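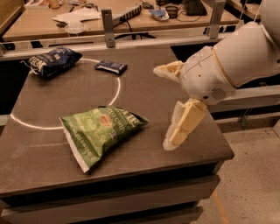 I have been meaning to write about snacks for ages, because I eat a frankly silly number of crisps and I have Opinions. We're off on the long drive to Gamage soon (193 miles each way, most of it behind lorries) and that means choosing the car snacks, easily my favourite job of any trip. I like to get everything out on a flat surface before I commit. The green jalapeño bag is the one I'd pack first every single time, and the navy bag is there to keep the peace with people who don't enjoy a bit of heat. Then there's a little dark blue snack bar, because by the second hour I always want something that isn't crisps!

Jalapeño is such a good flavour for a journey. It wakes you up, it goes brilliantly with a cold fizzy drink, and you can't wolf it down the way you can with plain ready salted. I had my first proper jalapeño crisps on a wet weekend in January, sitting in the car park at Lustness with the wipers going, and I've been hooked ever since.

My packing system has improved a lot this year. Crisps used to go in the boot, under the coats, and we'd get to Ritard with a bag of crumbs (still ate them, with a spoon). Now they ride on top of everything in an old canvas shopper behind the passenger seat, with a couple of pegs clipped to the handle for closing up half-finished bags. Bars go in the door pocket, except in summer, when anything with chocolate on it turns to soup.

One bag gets opened on the way there and one is saved for the way back. That's the rule and I have broken it exactly 2 times, both times before we'd even passed the turning for Fitach. The return leg is so much nicer with something to look forward to!

Next I want to try making my own spicy nuts in the oven. If they work I'll put the recipe up, and if they burn I'll probably put that up too.

Comments (3)

crumbsinthecar
Pegs! I've been using hair bobbles like a fool.

Marmaladehill
Team plain salted over here, sorry. Agree about saving one for the way home though.

teaandtarmac
Do the nuts with a bit of honey, but line the tray first or you'll be scrubbing it for a week.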